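Sorting a Tangled Jewelry Box: Tips from the Skallier Open Day

The Saturday open day at Skallier had hand-held grippers working through bracelets and charms on a white tabletop. Most of what helped there works just as well with fingers.

Start with a pale surface. Dark beads and thin cords show up on it, and so does anything small that drops off. Put the whole pile down before you pull at any of it.

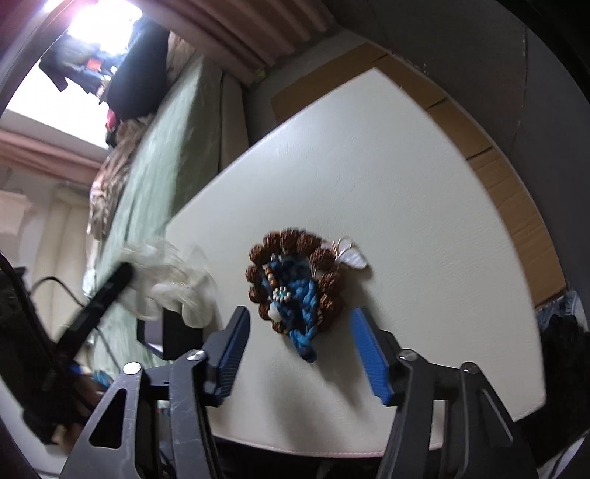
Brown beads with a blue braided cord folded inside the loop.

Take the stiff pieces out first. A beaded loop holds its shape and lifts away. Soft cord pulls tight if you tug it, so leave it for last and push slack into the knot.

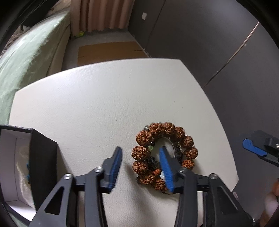 Redden wrote in that a drop of baby oil on a knot in a fine chain, left for ten minutes, saves a lot of picking. Keep it off cord and wooden beads.

Have a box open next to the pile and put each piece in as it comes free. Small charms go in a separate dish. Grip by the bead or the clasp, never by a dangling charm. The grippers have ribbed pads, and rubber fingertips from an office supply store (a pack of 27 is plenty) give a similar hold.

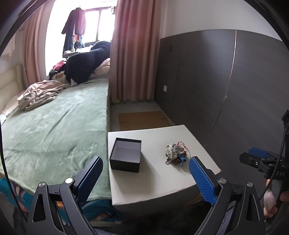
According to Sönmez, closing every clasp before putting bracelets away prevents most tangles in the first place.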